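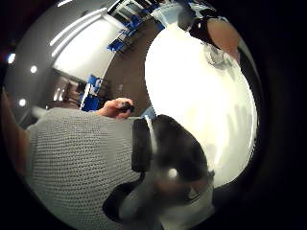
Malou Vigfúsdóttir
July

Clavcombe vs. Garkcombe, Saturday: field check before kickoff

Goalpost pads: OK. All 4 strapped tight, and the new ones look great!
Turf: OK. Best it's been all season, with one soft patch at the north 10, now filled and rolled.
Pylons: OK.
Sideline benches: FIX. 2 loose bolts on the Garkcombe side. Tighten before warmups.
Helmets: OK. 124 checked across both clubs, every chin strap good. Huge thanks to the equipment crew!

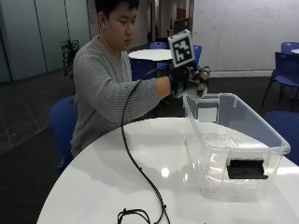
Gray sweater, round white table.

First aid cart: OK. Ice is coming at noon.
Play clock: RECHECK. The Nitik end lagged twice, so Yen is bringing a spare cable.
Gates: OK. Ambulance lane clear and freshly painted (love the yellow).

Recheck the clock and bench bolts one hour before kickoff.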